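Stock Control: Small Parts Recount and the New Reorder Points

The August recount of the Pilten parts store closed on Friday at 4:30 p.m. It covered every line held in bins or trays, 208 part numbers in all. Lines held on reels or in sealed cartons were left out and will be counted in the winter cycle.

Of the 208 part numbers, 205 matched the ledger within tolerance. The three that did not were an M3 standoff, a two-pin header and a rubber grommet. All three share one cause. They are issued by weight, and the unit weight on file came from an older supplier lot. Drustard changed the grommet compound in the spring, and the new part is slightly lighter. Unit weights for the three lines have been taken again from a sample of fifty pieces each, and the ledger has been corrected.

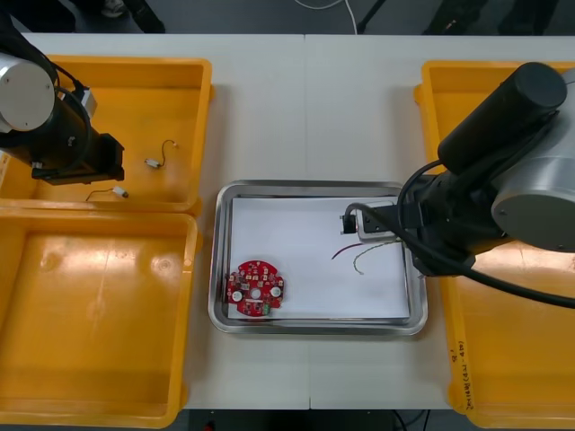 Yellow bins and a steel tray on the white table.

Tolerance for this count was one percent on fasteners and zero on anything with a serial number. Several sections have asked for a wider band on low-cost items. The band stays where it is for now. A wide band on a cheap part hides the same weighing fault that it hides on an expensive one, and a missing grommet stops a build as surely as a missing board.

Reorder points have been recalculated from the last two quarters of issues. The old figures assumed a flat two-week lead time for all suppliers. The new ones use the measured lead time for each supplier plus a safety allowance of one week's average draw. For most lines the change is small. The largest move is the nylon washer, where the reorder point rises to 3520 pieces. The Carrasco cable tie drops to 600, as deliveries now come weekly.

Grorkeo lines are still on the old figures. Their lead times varied too much over the period to give a useful average, and the data will be reviewed after two more deliveries.

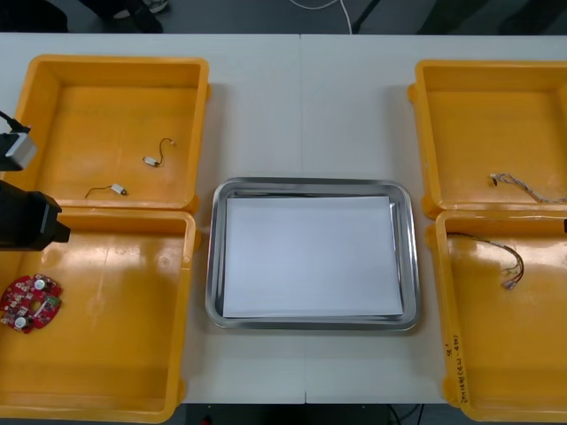

Nuala Tully asked whether the new points take split deliveries into account, given that half an order on the shelf can clear the low-stock flag while the other half is still two weeks out. They do not. The flag looks only at stock on hand, and open orders are listed on a separate report. Until the two are joined, check the open order report before canceling or delaying a purchase.

Changes to issue slips take effect with the next pad. The slip now has a box for the lot number, to be filled in for every part issued by weight. Slips with that box left blank will be returned to the section. Part returns go on the same slip with the quantity circled. Mixed returns must be sorted by part number before they reach the counter. 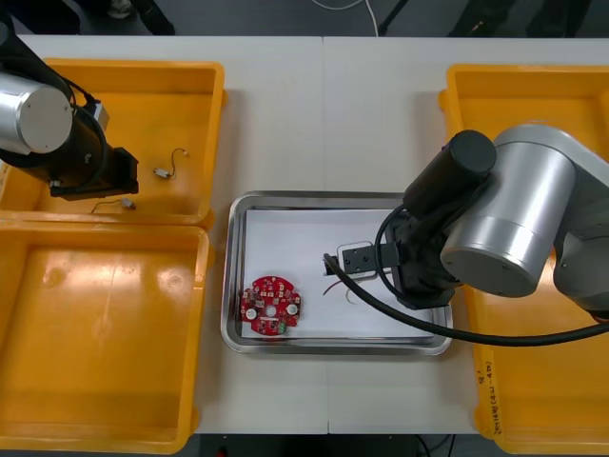
Bins and tray between the two arms.

Questions on tolerances or unit weights go to Ehab Ashour. Requests to change a reorder point need the part number, the current figure, the proposed figure and the last three issue dates.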